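Paying for the Hands First

When Aurora Sequeira drew up her first equipment budget at Patdale, the robot arm took up most of the page. The grippers were one line near the bottom, under cables. She has since turned the list upside down.

Patdale wants a machine that can handle cloths and small objects at sinks and vanities, and the work starts with people. Operators carry a gripper in each hand and go through the motions among the fixtures. The arm comes later, once there is enough recorded work to train it on.

Her February order went to Lurkach for 4 grippers at $2,120 each. Spare jaws and printed marker cubes added $614. Boglárka Kiss, who handles purchasing, had asked for a single pair. Sequeira held out for two, on the grounds that a broken jaw would otherwise stop work until the replacement came.

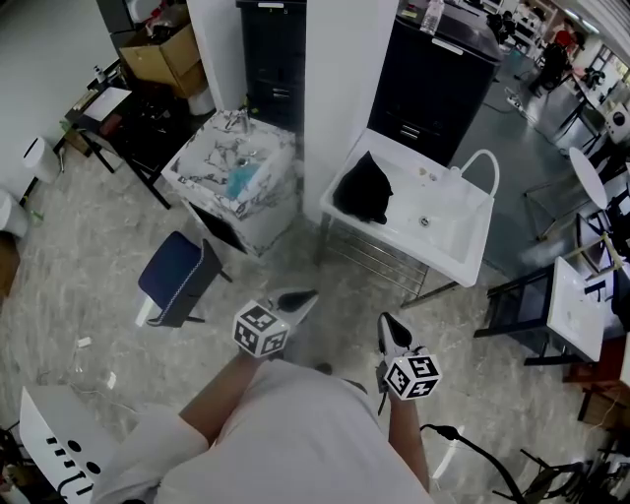

Should a small company buy the arm and the grippers together? Buy the grippers first, and get a dated quote for the arm so that the price can go in next year's plan.

Operator time is the bigger cost. Patdale set aside 135 paid hours for the first round, and Kiss expects to ask for more. Storage, insurance and floor space come out of a separate account, and Sequeira says she would merge them if she were starting over. Split accounts made the project look cheaper than it was.

The arm is still unordered. Tomić and Ukbridge have both sent quotes, and the Ukbridge one includes installation but leaves out training for staff. Kiss has asked both firms to price a service contract separately before she takes the figures any further.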